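The night Shemweta lost to Skonport by one, I drove home with the radio off and Coach Biwott's voice in my head anyway. "You were open, Villa." That's all she said. She didn't even yell it, and I kind of wish she had.

So okay, I was open. Left corner, four seconds on the clock, Jeptoo with the ball and two girls hanging off her arms - and when the pass came I pump-faked. At nobody! There wasn't a defender within ten feet of me. By the time I got the shot up, the horn had already gone.

My phone had 99 messages when I parked. I read three and went in to help with dinner.
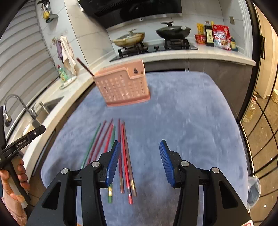 *Chopsticks on the blue-gray cloth, stove behind.*

Pei-shan Pan, my roommate and our backup point guard, was already home and eating straight out of the pot. She slid a bowl at me.

"Faraji says there were 600 people there," she said.

"Faraji can't count."

"He says they all saw it, too."

I told her I was thinking about quitting. She kept chewing. Then she asked if I was quitting before or after Enport, because if it was before, she'd have to guard their big shooter, and she had a chem lab that morning and would really like to save her legs.
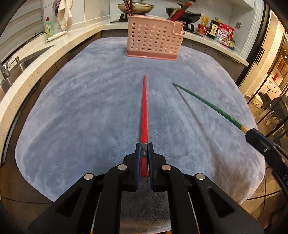
*The red one, with its dark engraved band.*

I laughed so hard I got broth up my nose (do not recommend). Then we did the dishes and drove back to the gym, where the side door never locks right, and I shot from the left corner until my shoulder went rubbery. Pei-shan rebounded in her socks and kept score out loud. I made 215.

"Out of what?" I asked.

"Don't worry about it," she said, and threw me the ball again.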